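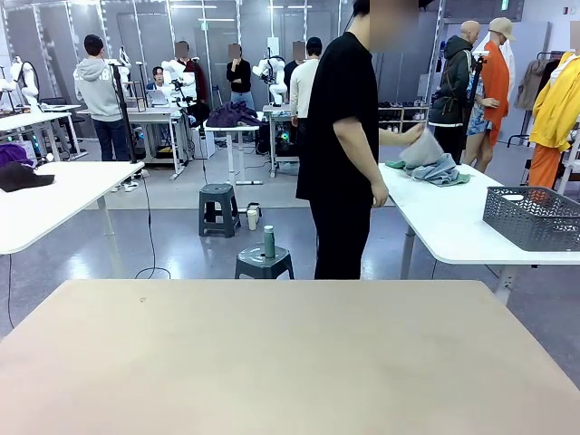 Sorting day at the Kingate hall, 2020-07-25.

Stop folding donated clothes

I have helped at the Kingate clothing swap since May, and I think we should give up folding. I don't mean at home. At home a folded shirt goes in a drawer and stays folded until it is needed. At a swap it lasts until the first person wants to see the size.

We lay everything out on white tables. By the middle of the morning the light blue things are bunched up with the green things, and one of us is holding up a piece of gray cloth and deciding where it goes. Then we fold the pile again. I timed myself in May and spent 28 minutes on one table. People went through it in 2.

Jagadeesh Varghese, who set up our tables, disagrees. He says a neat table tells people the clothes were cared for, and that they treat them better as a result. I understand that. I have also seen people walk past a neat stack so they won't have to mess it up.

Baskets would do the job. Put the small and soft items in a plastic basket with holes in the side, one kind to a basket, and write the size on a card. Hang the coats. Leave the tables for caps and bags, which don't need folding anyway.

The time saved could go into checking zippers and stains. Last month I took home a jacket from the swap with a broken zipper. It had been folded very well.

Oisín Nic Giolla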